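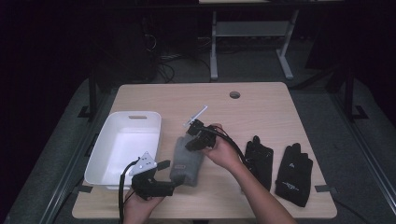
The Numdale Mysteries are a series of detective novels by Jennylyn Espiritu, set in a town where people keep dying in ways that inconvenience the police. Readers write in with questions, and the same ones tend to come back each spring when the new paperback lands. Most of them concern clues, and whether a thing mentioned in chapter one is a clue or just furniture. It's a fair worry. Set two black gloves on a table beside something soft and gray, put an open white bin on the other side, and half our readers will have made an arrest before the coffee is ready. We've answered what we can below without giving away any murderers, except one, and we warn you first.

Do I have to read the books in order?

No, but you'll be happier if you do. Each case is wrapped up by the last page. Inspector Ó Briain's private life is not, and if you start with The Ferry Clerk you'll wonder why he won't speak to his sister. (Start with The Cold Pantry and you'll know why, and you'll take her side.)

How many books are there?

There are 22 novels and one collection of short stories, which the author describes as "the ones where I couldn't think of a second suspect." The next novel is due from Hellix in March.

Which one should I start with if I refuse to start at the beginning?

Book four, The Guest at Cirnisance. It has a snowed-in house, a will, a locked music room and a cook who hates everybody. It was the first to sell in any quantity, and the author's mother still thinks it's the only good one.

Where is Numdale?

Somewhere damp. The early books put it two hours from the coast by train, and by book nine a character walks to the harbor after lunch. The author has been told about this. She has been told about it by quite a lot of you, and has asked us to say that trains were slower then.

Is Cirnisance a real house?

No. The floor plan printed inside the front cover is also not one you could build. A retired surveyor wrote to point out that the back stairs come up in the middle of the linen closet. We moved the closet in the second edition, and the stairs now come up in the bath.

How do you pronounce Ó Briain?

Close to "oh BREE-in." The audiobook narrator says it three different ways in the first two recordings and then settles down.
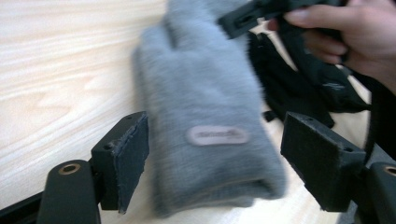

Gray and fuzzy, with an oval label.

Are the books gory?

Hardly at all. Bodies are found, someone drops a tray, and the doctor arrives. There's one unpleasant scene with a lawn roller in The Bishop's Allotment, and you can skip from the end of chapter six to the start of chapter eight without losing the plot. You'll miss a decent joke about the bishop.

Does the dog die?

The dog has never died. The dog is now nearly 20 and still taking the stairs, and we'd thank you not to do the arithmetic.

Can the murderer really be worked out from the clues?

Yes, in every book but one. The exception is Late Post, where a page went missing between the typist and the printer, and the page had the clue on it. If you own a first edition, stop reading this answer now. It was the dentist. Later printings have the page back, in chapter 37, and it's quite a good one.

Will there be a television series?

There has been talk. There was a lunch. At the lunch it was suggested that Ó Briain might be younger, live on a boat and have been to prison, and the author ordered the expensive dessert and went home.

My book club would like the author to visit. Does she do that?

Sometimes, by video, in the evening. Write to us with a couple of possible dates. She'll talk about anything except what she's working on, and she'll want to know who each of you thought did it, so please have an answer ready even if it's wrong.

I've found a mistake. Who do I tell?

Use the contact form and give the title, the page and the edition. If it concerns trains, poison doses or the back stairs, we probably have it already. Corrections go into the next printing, and the best letter each year gets a signed copy of the book with the mistake still in it.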